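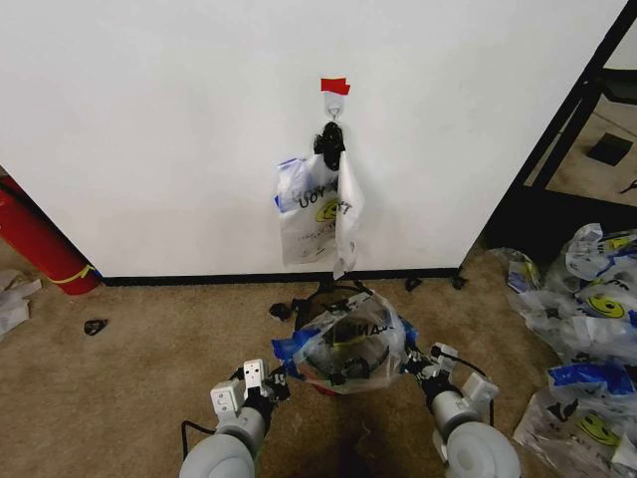
Jasmina Berisha wrote under my review of the over-door rack that stick-on hooks are a waste of money in a rented flat, and that every one she has put up has either come down in the night or taken the paint with it. She asked why I had never covered them. I had a pack of the Sturnix large hooks in a drawer at the time, so I put them up the same week and have been using them ever since.

Sturnix removable wall hooks, large, white
Reviewed 26 Jun 2022

The pack has six hooks and eight adhesive strips, so there are two spares. Each hook comes in two parts, a flat back plate that takes the strip and a front that slides down over it. The instructions are on the inside of the card and you have to tear the pack open to read them. They tell you to wipe the wall with surgical spirit, press for thirty seconds and leave the plate for an hour before sliding the front on. I left mine overnight.

The walls in my flat in Trondthorpe are old plaster under several coats of matt emulsion. The landlord does not allow screws or nails. I put two hooks in the hall, one inside a kitchen cupboard, one on the bathroom tiles and two on the back of the bedroom door, which is gloss painted.

Weight

Sturnix gives a limit of 2 kg per hook. I don't have a way of testing that properly, but I weighed what I hung up. The heaviest thing in regular use was a bag of shoes and a torch at 880 g, on one of the hall hooks. It stayed there for 33 days and neither the plate nor the hook had shifted. The cupboard hook holds a dustpan and brush and has been no trouble.

A winter coat was less successful. It weighs less than the limit, but the loop sits out at the tip of the hook and pulls the top of the plate away from the wall. By the second morning I could get a fingernail behind it. I took the coat off before it fell and pressed the plate back, and it has held a scarf since. If you want to hang coats I would look at something with a longer back plate. The Manano double hook has one, though it costs more and only comes in grey.

Surfaces

Tiles were the best by a long way. The bathroom hook went up in a minute and feels as solid as a screwed one. The gloss door was nearly as good. Emulsion is where you need to be careful. Mine was painted years ago and is fully hard. Areeba Baloch tried the same pack on a wall she had painted in May and two out of three came off within the week, with the adhesive still soft and white on the back. The card does say to wait after painting, in very small print near the barcode.

I would not use them on wallpaper at all.

Taking them off

You slide the front up, find the tab at the bottom of the strip and pull it straight down along the wall, slowly. It stretches a long way before it lets go. I removed one from the hall and one from the bedroom door to see what happened. The door was clean. The hall wall had a faint shiny patch where the strip had been, which I could see from the side with the light on. It wiped down a little with warm water but has not gone completely. No paint came off.

My guess is that people who lose paint are pulling the hook outwards - I did that with a cheaper make in my last flat and lost a piece of emulsion the size of a stamp. The tab on these is a bit short and it tucks up behind the plate if you don't line the strip up properly. Check it is sticking out before you press.

Price and spares

I paid 19 pounds for two packs at Nedeljković, the hardware shop by the station. That is dear for plastic hooks. Spare strips are sold separately and the shop had none of the large size when I went back. The medium ones fit the plate but I have not tried any weight on them.

Good points
Clean removal from gloss and tile
Spare strips in the pack
Plain shape, easy to wipe

Bad points
Coats pull the top of the plate forward
Slight mark left on matt emulsion
Instructions hidden inside the card
Large refills hard to find

I would buy them again for bags, keys, tea towels and cleaning things. For Jasmina's flat, assuming the paint is sound, I would start with one hook somewhere out of sight, hang something light on it for a week, and then take it off to see what the wall looks like underneath.

Next review: the Manano folding airer, which Raffaele Russo has lent me until the end of the month.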